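Grekley Tables – Frequently Asked Questions

Ordering, delivery and looking after your table. If your question isn't covered, ring the workshop or write to us at PO Box 1663. Revathi Kartha looks after orders and Anil D'Souza looks after repairs and refinishing.

ORDERING

Do you sell ready-made tables?
Sometimes. Most of what we build is made to order, but we keep a small number of finished tables in the showroom at the front of the workshop. These are former display pieces, cancelled orders or sizes we wanted to try. They are sold as they stand and we don't alter the size.

What sizes can I order?
Anything from a 600 mm side table up to a dining table 3000 mm long. The limit is the length of our press and the size of the door, in that order. Depth is up to you, but a dining table narrower than 800 mm gets awkward once there are plates on both sides and something in the middle.

How do I work out what size I need?
Allow 600 mm of edge for each person, a bit more if your chairs have arms. Then measure the room and leave 900 mm between the edge of the table and the nearest wall or cupboard so people can get in and out. Masking tape on the floor is a good test. Leave it there for a few days and walk around it.

What height are your dining tables?
Our standard is 740 mm. We can go up or down by 20 mm at no charge. If you already own the chairs, measure from the floor to the top of the seat and to the top of the arm, and send us both figures before we cut the legs.

Can I choose the boards?
Yes, if you can get to the workshop. Raghavendra Thomas will pull a selection for you and lay them out. Let us know a few days ahead. If you can't come in, we pick for you, and we'll send photos of the boards for approval before anything is glued.

Can I ask for no knots?
You can ask for straight, quiet grain and we will do our best with what is in the rack. It costs more, as we have to pass over a lot of timber to get there. Some customers want the opposite, and we like those orders too.

How much is the deposit?
Thirty per cent on ordering, with the balance due before delivery. The deposit is refundable until the timber has been cut. After that it isn't.

How long is the wait?
Twelve weeks for most of the year. Orders placed after October won't be ready for Christmas, and we'd prefer to tell you that up front. The workshop closes for most of January.

DELIVERY

Do you deliver?
We deliver with our own van within the metro area. Further out we use Naidu, a furniture carrier we've dealt with for years. They wrap the top and the base separately and collect from us once a fortnight.

Will someone carry it inside?
With our own van, yes, two people will bring it in and put the legs on. The carrier's price covers delivery to the front door. Inside placement is extra and has to be booked when you book the delivery. It can't be arranged with the driver on the day.

What about stairs?
Tell us about them. One flight is usually fine. For anything tighter than a normal landing, send us the width of the narrowest point and the ceiling height above the turn. Tops longer than 2100 mm generally don't fit in apartment lifts.

The box is damaged. What do I do?
Write 'damaged' on the carrier's docket before you sign, take a few photos and ring us the same day. Keep all the packaging until we've spoken. A torn carton doesn't always mean a damaged table, but the claim is much harder if the docket is clean.

How are the legs attached?
With bolts into threaded inserts. The spanner is taped to the underside of the top. Lay the top face down on a blanket, fit all the bolts by hand first, then tighten them in turn. Please don't use an impact driver. Don't drag the table once the legs are on; get someone to take the other end.

CARE

What finish is on my table?
If you bought it new from us, it will be a hardwax oil unless your invoice says otherwise. A few older tables were lacquered. If you bought the table second-hand, look for a number stamped under one end and give it to Anil, who can look it up.

How do I clean it day to day?
A soft cloth wrung out in warm water, then a dry one. For grease, add a very small amount of dishwashing liquid. That's all it needs.

What should I keep away from it?
Spray-and-wipe, methylated spirits, bleach, eucalyptus oil, scouring pads and melamine sponges. The last one catches people out. It feels soft but it works as a fine abrasive and will leave a dull patch.

Can I put hot things on it?
A mug of tea, yes. A plate of food, yes. Anything from the stove or oven needs a trivet – a folded tea towel isn't enough. Slow cookers and rice cookers should also sit on something, as the heat underneath builds up over several hours.

How do I get a white ring out?
Leave it for two days first. Many of them fade without help. If it's still there, rub a little maintenance oil along the grain with a cotton cloth, wait 15 minutes and buff it off. If that doesn't shift it, bring us a photo.

And a black ring?
Black rings come from metal and water together, usually a tin or a cast-iron pot left overnight. The stain is in the timber and not in the finish, so oil won't help. It has to be sanded and treated. We can do this, or talk you through it if you're confident with sandpaper.

How often should I re-oil?
Once a year for a table used every day. Flick a few drops of water on the part that gets the most use. If they sit up in beads, there is no hurry. If they soak in and leave dark spots, it's time.

How do I do it?
Clean the top and let it dry overnight. Rub lightly along the grain with a grey non-woven pad and wipe off all the dust. Put on a thin coat of oil with a lint-free cloth, much thinner than you'd think, and wipe off whatever hasn't gone in after 15 minutes. Leave it overnight before use and keep water off it for a week.

Important: cloths soaked in oil can heat up and catch fire on their own. Don't screw them up and throw them in the bin. Lay them flat outside until they're stiff, or put them in a bucket of water.

Which oil do you sell?
Ours is mixed for us by Flonesow and comes in natural and white. Natural warms the colour a little. White keeps pale timber pale. Don't change from one to the other without a full sand, as you'll get a patchy result.

My table has changed colour. Is that normal?
Yes. Pale timbers yellow in sunlight and dark ones often get lighter. Most of the change happens in the first year. Move bowls and runners every few weeks during that time, and if you have an extension leaf, don't leave it in the cupboard the whole time or it won't match.

There's a gap between two boards. Should I be worried?
Solid timber shrinks in dry air and swells in humid air. A hairline gap that opens in winter with the heater running and closes again by April or so is nothing to worry about. If it's wide enough to take a credit card, or it keeps growing, get in touch. Keep the table away from ducted vents and at least a metre from a wood heater.

REPAIRS AND WARRANTY

How long is the warranty?
Seven years on the joints, the frame and the glue lines. It doesn't cover the finish, scratches, water damage or tables kept outdoors. Your rights under consumer law apply as well.

Does the warranty pass to a new owner?
Yes, if you give them the invoice.

Do you refinish tables made by someone else?
Solid timber only. We don't take veneer, and we don't strip old painted pieces because of the lead risk. Vasanthi Palaniappan at Guladura does restoration work on antiques and we're happy to send people her way.

Can I visit?
The showroom is open from 9 am to 3 pm on weekdays. Raghavendra Varghese is on the front desk until noon. Parking is in the lane at the back. Please wear closed shoes if you want to come through to the workshop.
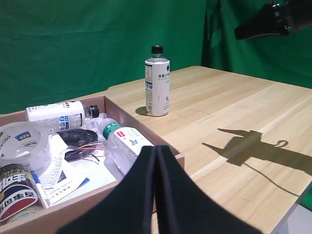

Light tabletop with straight grain, against green cloth.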